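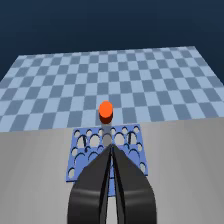 Stock Car Racing for New Fans: Questions We Get

Updated 19/08/2022

Is the point standings page worth following in a regional series?

Up to a point. With short schedules and part-time entries, the driver leading the table may just be the one who could afford to show up every week. Look at average finish and laps led before you decide who is fast. A driver who skipped four races and won two is probably better than the table says.

Does a new sponsor make a car faster?

The press release will suggest it does. Money buys tires, engine lease time and a decent pit crew, so over a season it can help. A logo that goes on the hood a week before the race buys very little. Team Motetti announced three "game-changing" partners last year and qualified in the same part of the field each time.

What is a "technical alliance"?

It can mean almost anything. At the strong end, two teams share chassis, setup notes and sometimes an engineer. At the weak end, one team bought a used car from the other and got a phone number with it. If the announcement doesn't say what is being shared, assume the weak end.

How long is a race at Ondolwood?

The main event is 100 laps, with a break at halfway. Caution laps count until the last ten, when only green flag laps do. The track advertises this as a two-hour show. Bring a jacket.

Do I need a scanner?

No. You'll hear that you can't understand the race without one. What you mostly get is a spotter saying "clear" and "inside" over and over. Rent one once, see if you like it, and buy later if you do. Used ones are fine. Ear protection is a different matter, and you need that for every person in your group, kids first.

Are the premium seats better?

At most short tracks, no. The Wedberg Club rows at Ondolwood are close to the start-finish line and low down, so you lose the backstretch behind the haulers. Sit high, near the exit of turn four. Those tickets are cheaper anyway.

Is sim racing real training?

Partly. A young driver can learn the line, braking points and some patience in traffic. Tire wear is harder to trust, and so is contact, which costs nothing on a screen. When a bio lists 2582 online starts and 6 real ones, go by the 6.

Can I believe a quoted top speed?

Ask where it was measured. We've seen 116 mph given for a track where that is the end-of-straight number on new tires with no one in the way. Lap averages are much lower. They are also the numbers that tell you something.

Why do so many drivers call a bad finish "a great learning experience"?

They have sponsors to thank. Check the lap times yourself.

When is the schedule announced?

Usually in November, and it usually changes. Don't book a hotel you can't cancel until the track has tickets on sale. Dates marked "tentative" should be read as "maybe not."

Is Li Speedway reopening?

We have been told yes every winter. There are no dates on any sanctioned schedule, and we haven't seen a permit. We will update this answer when we do.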